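Orbridge Office of Public Records
Reading Room and Released Files: Inspection Checklist with Comments
Site: Cernwood Reading Room, lower level
Inspection period: December
Status: Complete, with open items

Purpose

The Cernwood Reading Room holds security and law enforcement records released to the public by order or by request. Sites that hold such records are inspected for the safety of visitors and staff and for the proper handling of the files. Each item is marked Pass, Fail, Partial or Not Inspected. Comments were entered by the inspecting officer at the time of the visit. Site responses appear where the site chose to give one.

Section A. Public entry

A1. Entrance open during posted hours. Pass.
A2. Hours posted at the street door and at the desk, and the two agree. Fail.
Comment: The street door gives a Wednesday closing time of 6:00 p.m. The desk sign gives 5:00 p.m. Visitors have arrived after the earlier time and been turned away.
Site response: The street sign will be corrected. The desk sign is right.
A3. Visitors may enter and read without stating a reason. Pass.
A4. Bag screening follows the written policy. Partial.
Comment: Screening was carried out politely and in view of the visitor. The policy calls for a printed notice of what may be refused entry. The notice was behind the desk and could not be read from the public side.
A5. Ramp clear and handrail firm. Pass.

Section B. Fire and exit safety

B1. Two marked exits from the reading area. Pass.
B2. Exit routes free of carts and boxes. Fail.
Comment: Two carts of returned files stood in the rear passage at the start of the visit. They were moved when the matter was raised. The same finding was entered at the last inspection.
B3. Extinguishers tagged and in date. Pass.
B4. Emergency lighting tested. Pass.
B5. Evacuation drill held, with a written record. Partial.
Comment: A drill was held. The record does not say whether files in use were left on the tables or carried out. Policy requires that they be left.
B6. Storage room capacity sign posted. Pass.

Section C. Shelving and storage

C1. Shelving anchored to wall or floor. Partial.
Comment: Erraji units along the north wall are anchored. The end unit in row 13 moved under light hand pressure and is to be emptied from the top down until it is fixed.
C2. Boxes no higher than the marked line. Pass.
C3. Load per bay within the posted limit. Pass.
C4. Step stools in good repair. Pass.
C5. Temperature and humidity log kept. Partial.
Comment: Entries are missing for several weekends. Paper copies from the older releases are already brittle at the folds.
C6. No food or drink in storage. Pass.

Section D. Custody of released files

D1. Box count matches the register. Fail.
Comment: The register lists 1,880 boxes. The shelf count came to 20 fewer. The site believes the missing boxes are on loan to the scanning contractor, Pustard, but no loan slip was produced. The item stays open until every box is found or a slip is supplied for it.
Site response: Slips have been requested. Boxes released before the current register was set up may have been entered twice.
D2. Sealed and released material kept apart. Pass.
D3. Redacted pages checked so that covered text cannot be read through the paper. Pass.
Comment: A sample of pages was held to a strong light. No covered text could be read.
D4. Each withheld page replaced by a sheet giving the legal ground. Partial.
Comment: Most sheets were in order. In the watch list correspondence, a number of sheets gave only the word "security." A reader cannot appeal a decision without knowing which exemption was used. The site must go back to the releasing agency and ask for the full citation.
D5. Corrections filed with the record they correct. Fail.
Comment: Where an agency has admitted that a person was named in error, the admission must sit in the same folder as the first document. In the folders examined, correction letters were filed by date received, in a separate series. A reader may see the first claim and never come upon the correction. The inspecting officer considers this the most serious finding of the visit.
D6. Log of who handled each box. Pass.

Section E. Requests and response times

E1. Request forms available in print. Pass.
E2. Each request given a number on the day it is received. Pass.
E3. Requesters told in writing of any delay. Partial.
Comment: Notices are sent, but the standard letter gives no new date. The wording "as soon as practicable" is to be removed.
E4. Page limit applied evenly. Fail.
Comment: Site rules cap a single copying request at 1,000 pages. The cap had been waived for some requesters and held against others, with no reason entered in the file. Waivers are permitted. They must be recorded.
E5. Appeal address printed on every denial. Pass.

Section F. Public comments

The checklist was posted in draft at the desk and on the Office's page. Comments were accepted on any section. They are summarized or printed as received, without names.

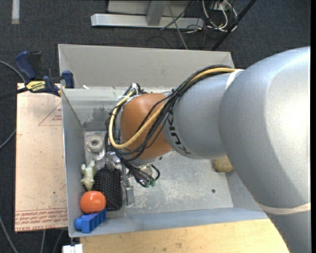

One reader wrote that item D5 should have closed the file series until it was put right: "I spent two afternoons with those folders and left believing a man had been charged. The letter taking it back was three shelves over. If the desk had not mentioned it when I returned my badge, I would have printed the mistake myself."

The Office does not intend to close the series. Closing it would remove the correction letters from public view along with everything else. A cross-reference slip is to be placed in each affected folder while refiling goes on.

A second comment asked that the box count under D1 be repeated by staff from another site. The Office agrees.

A third objected to bag screening of any kind in a room meant for open records. Screening policy is set for all public buildings and falls outside this inspection. The comment has been passed on.

Section G. Open items and deadlines

A2. Correct street sign. Due in 13 days.
A4. Move the notice to the public side of the desk. Due in 13 days.
B2. Keep rear passage clear. Effective at once, with a daily check at opening.
B5. Amend the drill record form. Due before the next drill.
C1. Anchor the end unit. Effective at once.
C5. Assign weekend log entries. Due in 20 days.
D1. Supply loan slips and repeat the count. Due in 20 days.
D4. Obtain full citations. Due date depends on the releasing agency. Copies of all letters sent are to be forwarded to the Office.
D5. Place cross-reference slips. Due in 20 days. Refiling to follow.
E3. Revise the delay letter. Due in 13 days.
E4. Begin a waiver record. Effective at once.

A copy of the completed checklist must be kept at the desk and shown to any visitor who asks for it.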